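Two arms, one table: our wallet-sorting cell is finally moving (build log)

Forum > Home and Shared Workshop Builds > Arms and Grippers

talholm_bench
Posted in September

Okay, so after 4 months of evenings the two-arm cell in our shared workshop is up and I am way too excited about it. We call it Drondon. Two arms side by side on one base, white tabletop, gray walls on both sides and across the back. Everything gets driven by hand from a pair of leader arms for now, and I record each run so I can train on it later.

First real job is wallets. Open one up, square it between the grippers, then put it in the bin. Flat floppy things are so much harder than blocks! A block sits there and lets you grab it. A wallet slides, folds shut on one finger, or both arms pull at once and you get a tug of war.

What helped most was slowing down the last bit of the approach. I had both grippers closing at the same speed and the right one always won. Now the left one touches first, waits, and the right one comes in after.
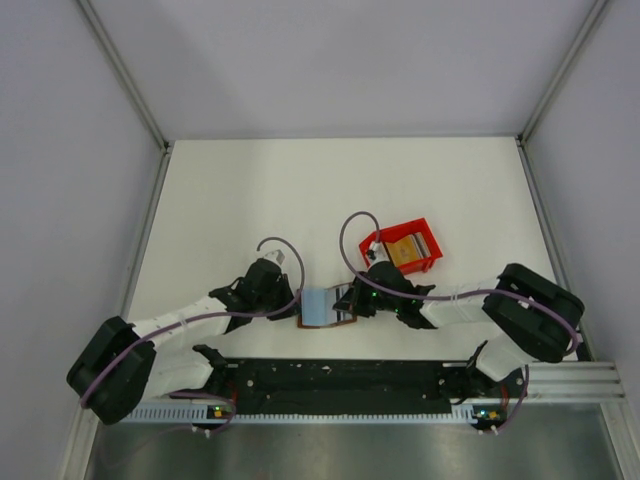 The cables were the other headache. My first routing was tight along the forearm and it tugged on the sensor housing every time the wrist rolled. I gave them a big loose loop over the gripper and the tugging stopped — they do flop about a bit, but I'll take it.

Questions for you all:
Anyone found a good fingertip cover for thin leather?
Is it worth tilting the bin toward the arms?

gantrygoose
Love this. For fingertips I cut strips from a bicycle inner tube and glued them on with contact cement. Ugly, lasts forever. Rough up the plastic first or they peel.

vasylenko_fan_2
I'd go the other way on tips. Rubber grabs too well on thin stuff and you end up dragging the whole wallet when you only wanted the top flap. I run the Vasylenko felt pads from the parts swap and the felt lets go cleanly. They wear out, sure, but they're cheap.

gantrygoose
Felt on leather? Mine slipped like crazy. Maybe fine if your closing force is high.

vasylenko_fan_2
It is high. Fair point.

mill_and_chill
Am I the only one who thinks those loops are too big? I had cables like that on my Cadari build and one hooked over the other gripper when the arms crossed. Pulled the connector right off the board. I'd clip them at the elbow and take out half the slack.

talholm_bench
Ouch. The arms don't cross in this task but they will in the next one (folding a towel, wish me luck). I'll try a clip at the elbow and see if the wrist still gets its full roll.

softstart
Don't tilt the bin! I tilted mine and everything slid down to the low end in a heap. Keep it flat and screw down a stop so it can't wander. How many runs have you recorded?

talholm_bench
More than 30 good ones, plus a pile where I fumbled it. I'm keeping the fumbles in a separate folder.

softstart
Keep the ones where you fumble and then recover. Those did more for mine than the clean ones.

mill_and_chill
Not sure I agree with that. My arm learned to fumble on purpose, swear to you. I'd start clean and mix in 7 or so recoveries later on.

talholm_bench
Ha, okay, I'll train it both ways and post the results. Inner tube goes on the left fingers tonight and felt on the right, so we can settle that one too!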